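I have declared war on the junk drawer again, which I do every November and lose by Thanksgiving. It held 13 takeout menus, one from a place in Prendwood that closed before I moved here.

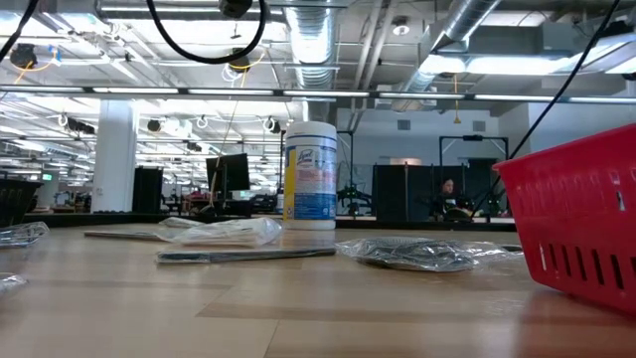

My sister-in-law Farzana owns no junk drawer. She has a labeled box for batteries and another for string – I checked, it was string. She gave me the full tour and I came home and bought 80 dollars' worth of dividers.
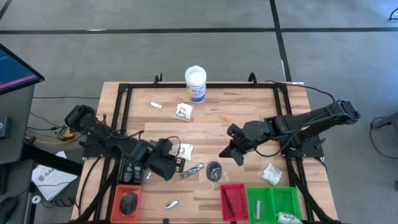 The dividers don't fit the drawer. They are now in the hall closet, on top of the last set. I did throw out the menus, except for the good Thai one.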